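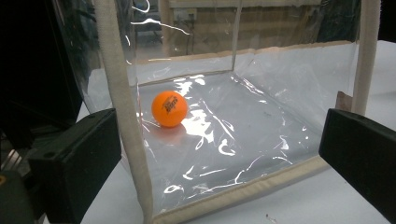 Notebook - clear storage cube, floor and trim check

Apr 18, 2020

Picked this up again after leaving it alone for most of March. Cube is the soft clear one with beige fabric binding on the edges. One orange ping-pong ball on the floor as the test object. The question is still whether the floor sheet is flat enough to use the cube as a display case for light items, or whether it needs a rigid insert.

Floor

The sheet is wrinkled. Glare picks out the bends well, so no straightedge needed to find them. Largest bright patch is next to the ball, with smaller hooked streaks toward the front. I had assumed the wrinkles would be worst along the trim, where the stitching pulls. I now think most of it is fold memory from shipping. The cube came from Wemlow packed flat and stayed that way on the shelf for 12 weeks.

Test was simple. Set the ball down, let go, wait, note whether it stays put. Repeated at 3 spots. It stayed at two of them and crept toward the back at the third. Tapping the bench moved it every time. A ball is a harsh test and the real contents will have flat bases, but it does show where the low areas are.

Trim

The binding is thick enough to hold a vertical line when nothing leans on it. It does not hold the corners square under side load. Pressed lightly at the top of one post and the whole cube racked, then came most of the way back. Jadwiga Brzozowska suggested fiberglass rods slid inside the binding. There is room for a 2 mm rod if the end stitching is opened at the bottom. Have not tried it. She also pointed out that the rear seam, where the two back panels meet, is the stiffest line in the cube, and that we could copy it at the sides.

Visibility

Orange reads well through the clear sheet. Reflections are the bigger problem. With the overhead light on, the glare on the floor competes with whatever is sitting there, and small print on an object gets hard to read. Matte floor insert would fix this and the flatness at once. Kołodziej stocks a frosted sheet that can be cut with a knife. Price not checked.

Warming the sheet

Did not do this today. Last attempt was on an offcut, hair dryer on low, weight on top while it cooled. Wrinkles eased but did not go away, and the surface picked up a faint texture from the towel. If repeated, use smooth card under the weight.

To do

- Cut card template for the floor, check fit before ordering sheet.
- Open one bottom corner of the binding, try a rod.
- Ask Skestinance whether the 2,000 unit quote assumed the same sheet thickness as this sample. The quote does not say.
- Repeat the ball test with the insert in, same 3 spots. Mark them on the card this time - I placed them by eye today.

Ball goes back in the Zakari bin.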